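How to Read a Planning Application Before You Object to It (or Don't)

When the notice went up for 42 homes behind the old creamery in Kedby, I got three flyers in my mailbox before I had seen a single page of the application. Two of the flyers disagreed about how tall the buildings would be. Both were wrong.

I have since read a good many of these files, mostly for Prunanville and the townships next to it, and I no longer believe anybody's summary, including the one the developer writes. Reading the file takes an evening. These are the steps I follow.

Step 1. Get the case number

Addresses are unreliable. Big parcels front on more than one street, and the same project may have been filed twice under different ones. The case number is on the yellow notice and on the agenda of the planning board. Search with that. If the online portal shows you fewer than five documents for a housing project, you are probably looking at an old pre-application, so go back and check for a newer number.

Step 2. Open the application form first

Skip the cover letter. The form is dull, and it is the part somebody had to sign. Write down the number of units, the parcel size, the current zoning, the zoning they want, and the name of the owner. The owner and the applicant are often different. In the Kedby case the applicant was Endinex and the land belonged to a family trust that had an option agreement with them, and none of the flyers mentioned it.

Step 3. Find the site plan and check its date

Plans get revised. Look for the revision box in the lower right corner and compare it with the date on the form. If the form says 42 units and the plan adds up to some other number, call the planning office and ask which one the board will vote on. They may not know. Ask anyway, and ask for the answer by email.

Step 4. Read the traffic study from the back

The summary will say the impact is acceptable. I have yet to see one that said anything else. Go to the appendix and find the raw counts. For the creamery site the study gave 1,136 vehicles a day on the side road. The township's own count, sitting in a different folder on the same website, was 2,024. There may be a fair explanation for a gap like that — school vacation, a closed bridge — but you want it from the engineer at the hearing, on the record.

Check the day and the hours too. A count taken on one Thursday between ten and two tells you very little about the morning rush.

Step 5. Sort the conditions

Staff reports come with a list of conditions of approval. Go through it with two colors of pen. Mark in one color whatever has to be done before building starts or before anyone moves in. Mark in the other whatever comes "upon completion of a later phase" or "subject to funding." Matúš Gajdoš, who sat on our board for two terms, told me he treated the second color as blank paper. I think he was a little harsh, but only a little. A playground promised for phase three is a promise about a phase that might be sold to someone else.

Step 6. Be suspicious of the pictures

Most files now include a package of renderings, kitchen layouts and finish samples. The trees in the renderings are full grown. The sky is always blue. Interior finishes are almost never binding, and the board usually has no power over them, so time spent arguing about counters and sinks at a hearing is time taken from drainage.

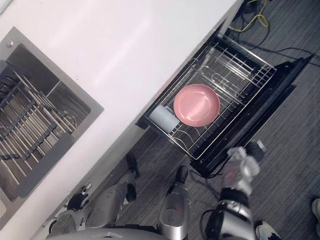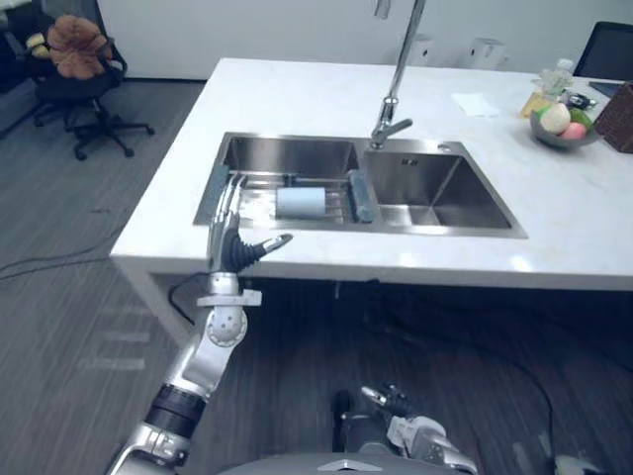
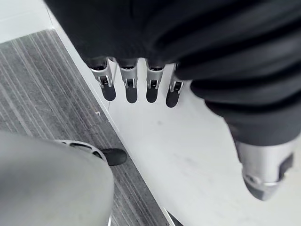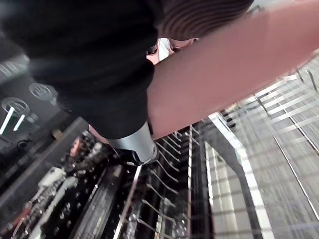 Step 7. Write your comment

Keep it to one page. Put the case number at the top and say whether you live or own property nearby. Then make two or three points, each tied to a page in the file: "Appendix C, page 12, gives a different count from the township's." Board members get stacks of letters saying the project will ruin the character of the town, and I doubt those letters change many votes. A page reference forces someone to turn to the page.

You can also write in support, or write to say you only want one thing fixed. I did that with the Vlček Street proposal, where my whole letter was about a storm drain, and the drain was moved. Whether my letter did it, I can't say.

Step 8. Go to the hearing, and get there early

The sign-up sheet for speakers often closes when the meeting is called to order. Bring a printed copy of your comment for the clerk. If the board continues the case to another night, write the new date down before you leave, as there may be no second mailing. Then check the portal again the week before. New documents have a way of appearing late in the day, and the plan you read in Step 3 may have been replaced.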